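Lamstead Shared Hosting

I moved my own sites onto this plan in November and liked it enough that I now resell it, so yes – I'm biased! Lamstead is the small plan from Stanico: 4 websites, 100 mailboxes, one-click WordPress, and a control panel you won't need a manual for.
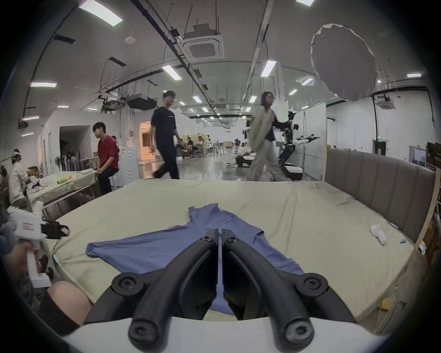 Blue T-shirt on a pale green sheet

Nightly backups are kept for two weeks, and you can restore a single file yourself (I've done it more than once, usually after fiddling with a theme).
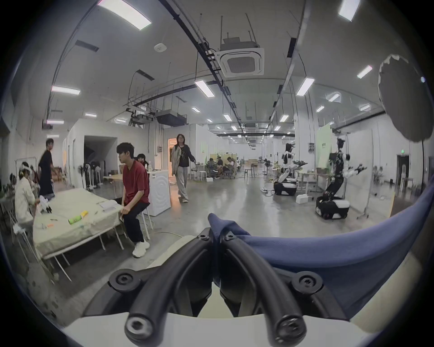

If you run a shop with more than 3,000 products, go for the Delorme plan instead – it has double the memory and its own database server. Both live in the Wostmont data center. Prices updated August 2025.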